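Notebook, tag and logger work, swift colony
July 7, 2024
Written by Daryna Kuzmenko

Started late today because the download from the base station stopped two times before it finished. The third time it went through without errors. I copied everything to the shared drive before I opened any file, as we agreed after the trouble in November.

State of the birds. Of the 17 swifts which received a geolocator last summer at the Levance tower, we have now caught and read the last of the birds that came back to their own nest holes. The female we call Husia is the best record so far. Her light curve is clean for almost the whole winter, with only short gaps when she was probably sitting under cover. I can see clearly when she left the colony, when she stopped north of the desert, and when she went over. The crossing itself looks very fast. I do not want to write a number of days here until the calibration is done again, because the sunset times in that part are disturbed and I do not trust them.

The other one, Girkik, is more difficult. His logger has a clock drift of 2 minutes, and it is not even over the whole period. If I correct it in a straight line, he is placed out in the ocean for part of the winter, and this makes no sense for a swift. If I correct it only from the point where the voltage goes down, the track comes back over land and looks similar to Husia's. I prefer the second way, but I would like another person to repeat it without looking at my result first.

Threshold: I used the same light value for both birds. Maybe this is wrong, the sensor of Girkik has a darker stalk. To check.

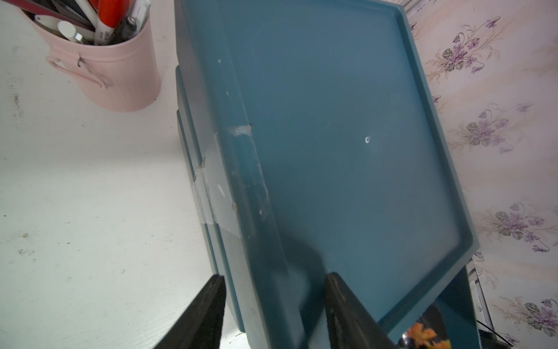
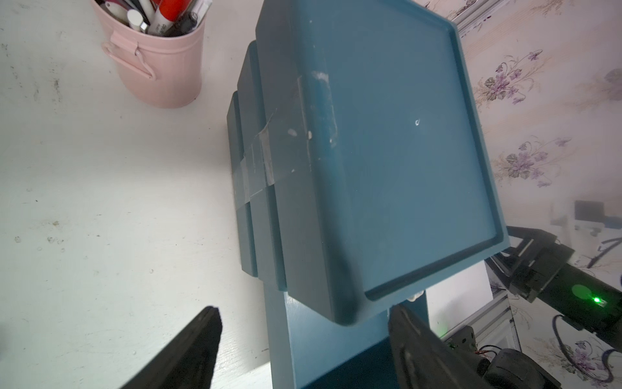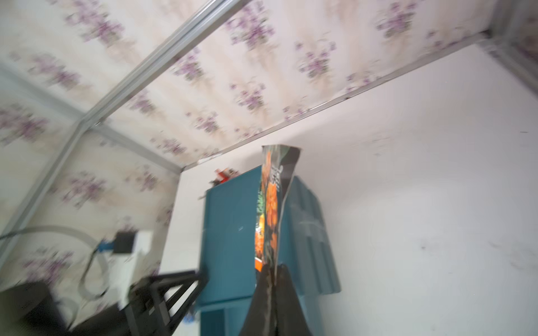
Teal plastic in the first two, flowered wallpaper in the third.

Afternoon. Went to the Kovalchuk barn to look at the nest boxes on the north wall. The chicks in the upper row are big already and will leave soon, they hang at the entrance and look out. In the lower row one pair is clearly late, I heard only weak calls. I did not open this box. We said no disturbance below a certain age and I was not sure of the age.

The camera at box 4 was turned to the side, perhaps by wind. I turned it back and tightened the screw. The memory card had 3000 pictures on it and very many of them show only grass moving. The trigger must be set less sensitive, otherwise we will spend the whole autumn deleting. I changed it from high to medium and wrote this on the paper inside the housing also.

Screaming parties in the evening: one big group, low over the roofs, then higher and higher until I lost them. It is too hard to say which of them are breeders and which are young birds looking for a place. I tried to film with the long lens but the focus was too slow.

Weights. The balance showed a wrong zero in the morning, so I calibrated it again with the small brass weight and repeated the two adults. The second values are the ones to use. I crossed out the first ones in the ringing book, but they are still readable if someone wants to compare.

Harness question. We discussed again if the leg loop is better than the full body harness for the new tags. My opinion is the same as before: leg loops are quicker to put on and I see less feather wear, but swifts have so short legs that the fit is never really good. For the next season I would stay with the body harness and use the softer cord. The order for the cord has to go out this month. The supplier needs 60 days and we were too late with it last year.

To do:
Repeat the calibration for Husia with the rooftop data from before she left.
Send the raw file of Girkik without my correction, only with the start and end times.
New batteries for the base station, the left contact is also a little green and must be cleaned.
Ask if the ladder at the Kovalchuk barn can stay there until the last chicks are out.
Look at the late box again from the ground, listen for at least one full feeding visit.

One more thing which I forgot above. The ring of the second adult was difficult to read, the last digit can be a 3 or an 8. In the book I wrote 8 with a question mark. Please do not enter it in the database before we see this bird again.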